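Drinolon Reading Index

A data card and general read-me for people who like comics and spreadsheets in equal measure

Welcome, and thank you for stopping by! Drinolon is a hand-made index of a long-running horror comic of the same name, put together over many evenings by two readers who wanted to know in which order to read the thing and ended up with rather more than that. If you have ever stood in a shop with a back issue in your hand, wondering whether you already owned the story under a different cover, this is for you.

Last updated: August 26, 2025
Maintained by: Burgi Aigner and Alois Widmer
Format: plain CSV files, UTF-8, one header row each

What the comic is

Drinolon began as a black-and-white serial in the back pages of an anthology called Grabner, where it ran for 20 installments before getting a title of its own. It follows Cirnetti, a disgraced surveyor who maps haunted buildings for whoever will pay, and who is nearly always paid late. The ghosts are quiet and the landlords are dreadful. Later on it was picked up by a small publisher, Prakent, who colored the early chapters, changed the order of several of them, and (we are still a little sore about this) dropped two pages from the bathhouse story.

Because of all that shuffling, a single story can exist in up to four printed versions, with different titles and sometimes different endings. The index tries to keep them straight.

What is in the files

stories.csv is the one most people want. It has one row per story, with the title as first printed, any later titles, page count, writer, artist, letterer, and our suggested place in the reading order.

printings.csv has one row for each time a story appeared in print, 1,293 rows in all. That includes reprints, translated editions and the convention booklets, which were stapled by hand and vary from copy to copy.

hauntings.csv is the fun one. Every ghost, revenant, cold spot and talking stairwell gets a row, with the story it first appears in and a short note on how Cirnetti gets rid of it, or fails to.

covers.csv lists cover artists and variants for the 32 regular issues of the solo title. The seven specials are in there too, marked with an S in front of the number.

How we put it together

Everything was typed in from printed copies, by one of us, and then checked by the other against the same page. We did it this way after an early attempt at text recognition turned the hand lettering into soup. Where a credit is missing from the printed page we leave the field empty, even if we are pretty sure who drew it. Alois can spot the inker of the harbor chapters from across a room, and he is probably right, but his opinion goes in the notes column and stays there.

Most of the work happened at Burgi's kitchen table over a great many long evenings, with the longboxes on the floor and the snacks kept well away from anything printed before the color era.

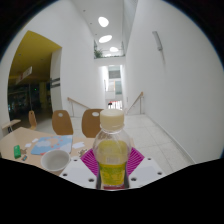
A bottle with a cream-white cap and a yellow and green label.

The reading order was the part we argued over the longest. Print order is simple and has its charms, but it drops you into the middle of the asylum storyline with no idea why Cirnetti's sister won't speak to him. Story order fixes that, yet it spoils the lighthouse reveal, and we both remember how good that was the first time. So there are two columns: read_print and read_story. New readers might like to take the first through the end of the Grabner installments and then switch over to the second. Burgi's nephew read it that way and only complained once.

Things to watch out for

Page counts leave out ads and letter columns, but they do include the illustrated title pages. Older fan lists usually count these the other way, so our numbers will run a page or so higher than what you may have seen elsewhere.

The translated editions are patchy. We own very few of them, and for the rest we worked from scans kindly sent in by other readers. Anything entered from a scan has the letter X in the source column.

Ghost names are spelled as they are in the first printing, odd hyphens and all. The Weeping Chandler became the Weeping Chandelier in the Prakent edition, which changes the story quite a bit, and we have listed both as one haunting. If you disagree, you are in good company, and we would be happy to hear your case.

hauntings.csv gives away endings. Please don't open it first!

Recent changes

In April we split the convention booklets out of the regular printings and gave them their own type code, so older scripts that filter on type may need a small fix. This update adds letterers for the whole solo run, corrects the artist on the second special, and removes a duplicate row for "The Tenant Below" that had been sitting there quietly for far too long.

Using the index

You are welcome to copy the files, sort them, print them out, or build a checklist from them. A mention of where they came from is appreciated. The comic itself belongs to its creators and publisher, and no pages or artwork are included.

Corrections are very welcome. Tell us the issue, the page, and which printing you are holding, and one of us will go and dig out the box.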